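Plimetden Parcel Bench

The Plimetden bench is a two-armed parcel-handling robot built in the shared workshop at Stustdale. Work began in November under the name Quintela. The station joins a dark green bench to a conveyor belt, with a post and flat pad for presenting bags. 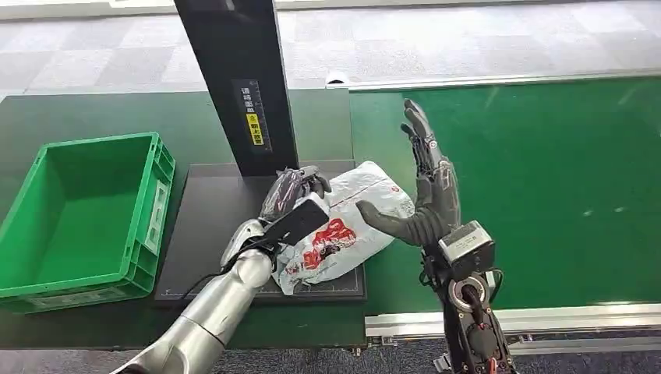 Kaja Lepik objected in the workshop newsletter that soft bags were a poor first test and that boxes should have come first. The members kept to bags – boxes were added to the plan as stage 2.

Each arm has a jointed, multi-fingered hand. The wiring was redone 7 times.

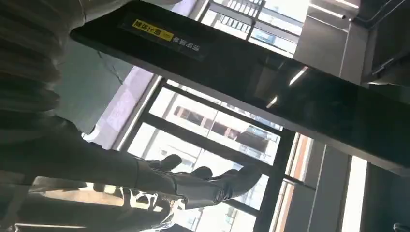
Spare finger parts are kept at the Plernurberg annex.

Control software is shared among nine members. Wrist views are used to judge grip, although thin plastic is difficult to read: it wrinkles, and when lit from behind it can look milky white.

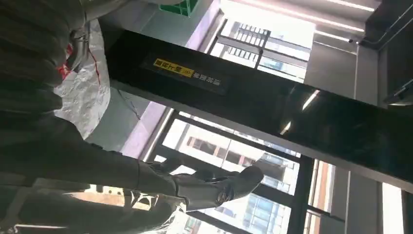

Funding comes from member dues. A grant request for 58 hours of machine time was declined. Later plans call for blinds, as daylight from the large windows reaches the wrist views. 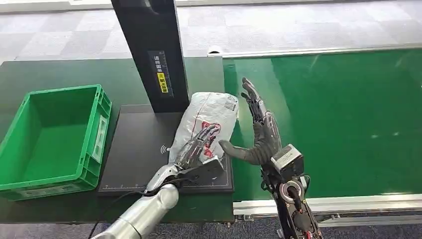 The build log is open to all members.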